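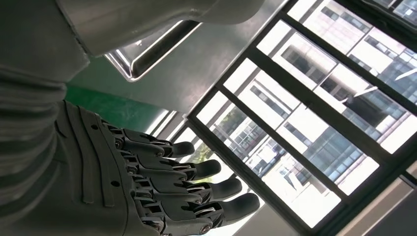 Babak Mousavi told us on his first evening that he'd expected hand building to be all code, and then he spent three hours on one knuckle and loved every minute. We hear that a lot at Jutia!

Workshop > Jutia > About us

We're a shared workshop for people who build robot hands - jointed fingers, pins, linkages, tiny screws and all. Soudabeh Ghorbani started us in January with one bench and a box of 500 screws (we're down to 81, so please bring some). Members work on their own hands at home and come in to fit and adjust them together. Our current build is called Fikberg, and we're so happy with the fingers. New to this? Come by any open evening and pick up a screwdriver.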